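Leaked recording of a closed party meeting - can the councillor be made to step down?

Posted by hsueh_ward_resident
Monday, February 12, 2018

Bit of a long one sorry. I live in Hsueh ward, Titidlow district. Last week a recording went round of our ruling group's private meeting, the one they hold before full council. 14 minutes of it. You can hear the deputy leader calling two of his own side "dead weight" and saying the leader should of got rid of them back in October when there was the row over the Praltier road scheme. Leader doesn't tell him off. Just says "we'll deal with it after the budget".

Now in public they are all best of friends. Statement on the group's page says the clip is "selective" but doesnt say it's fake.

What I want to know:
Can residents force the deputy leader out, either as deputy or as a councillor? There's a petition going, 207 names when I signed.
Is a group meeting a council meeting? i.e. do we have any right to minutes?
And does it matter that whoever recorded it probably didn't ask?

I did email the clerk, got an auto reply. Not looking for a row about which party, just how it works. Thanks.

Mercy Nyaga

Used to work in member services, different council, so check your own constitution (the council's one, should be on the website under "how we work" or similar).

Going through yours - 

Forcing him out. Residents can't sack a councillor by petition. He goes if he resigns, loses his seat at the election, gets disqualified (certain criminal sentences, bankruptcy restrictions, that kind of thing) or doesn't turn up to anything for six months without it being approved. Being rude about colleagues isn't on the list. The deputy job is separate. Usually the leader picks the deputy and can unpick him, so the pressure wants to go on the leader. Petition can still be worth it, most councils have a scheme where enough names gets you a debate at full council. Look up the threshold, it varies a lot. I have seen one where 431 names was nowhere near and a parish where a handful did it.

Group meeting. No, it's a party meeting that happens to be held before a council one. No public minutes, no right to sit in. If officers went along to brief them there may be briefing papers the council holds, and those you can ask for under FOI. Might get refused but ask.

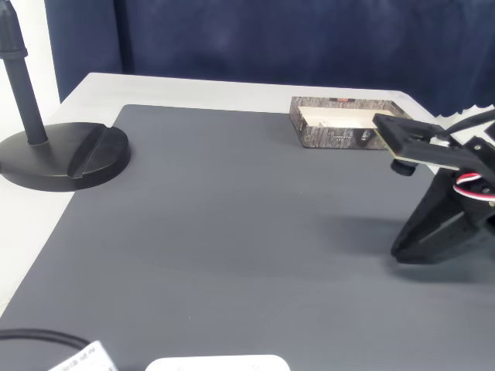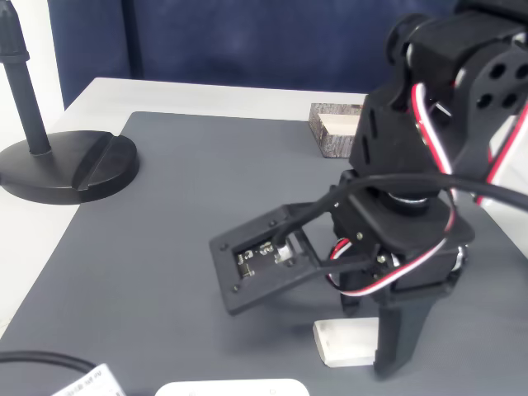
How long does the council have to reply to an FOI request?

Twenty working days, counted from the day after they get it. Weekends and bank holidays dont count. If they miss it or refuse, ask for an internal review first, then go to the Information Commissioner.

The recording. Depends who made it and how. Somebody in the room recording is one thing, a device left behind is a different matter and I wouldn't guess. It doesn't stop you raising what was said. I'd quote it carefully though and say "in the recording that has been shared" instead of stating it as fact, since the group calls it selective.

Code of conduct. You can complain to the monitoring officer. Free, there's a form. They will ask whether he was acting as a councillor at the time, and private group meetings often get ruled outside. Keep it to one page, give the date of the meeting and the exact words. Don't attach the whole clip, give them the time in the clip.

Also go to surgery. Boring but they do notice who comes.

staltard_road_steve

waste of time mate. did all this over the bus gate, 5 of us went to every meeting for a year and they nodded and wrote it down and did what they wanted. Only thing that worked was the local paper. Ring them, dont email. And vote.

The two he was slagging off are the ones you want to talk to. They'll be furious and they know were everything is

praltier_lane

Agree with Mercy mostly. One thing to add, you can put a public question to full council yourself. Ours has to be in writing a few working days ahead, name and address on it, and you get one follow up on the night. Ask the leader straight out - does the deputy still have your confidence, yes or no. They hate that becuase it goes in the minutes word for word.

Don't ask about the recording itself, the chair can rule it out as a private matter. Ask about the job.

Budget meeting might not take public questions by the way, some don't. Ring democratic services and check before you write it.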